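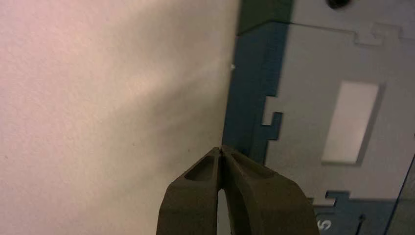

Figure 5. Left edge of the panel structure beside the wall, with the tab-and-slot joints in the light gray panel and the blue backing behind it.

4.2 Joints and edge finish

The panels were cut to a shared joint pattern so that a damaged section could be replaced without taking down its neighbors. Figure 5 shows the edge nearest the wall corner. The gray panel lies over a dark blue backing, and a rectangular notch in its left edge leaves the blue exposed. Higher up, a stepped tab joint runs across the panel where it meets a separate upper section.

Panels were cut at the Zitau workshop and put together by Qureshi and Ung over 48 hours of bench time. We tried two tab lengths. The shorter tabs were easier to seat by hand but let the upper section shift sideways when the structure was moved. The longer tabs held their position, and we kept them for the remaining builds. Of the 63 joints inspected in April, five needed sanding before they would close.

Color contrast between the layers proved useful during inspection. A gap at a joint shows as a blue line against the gray, and Rind was able to mark poor fits from a standing position. The same check was harder on the Clorkholm version, where both layers were gray.

We did not seal the cut edges. Tlapale suggests a thin wax coat for rooms with high humidity, but we have not tested its effect on fit. Wear at the tabs after repeated assembly is treated in Section 4.3.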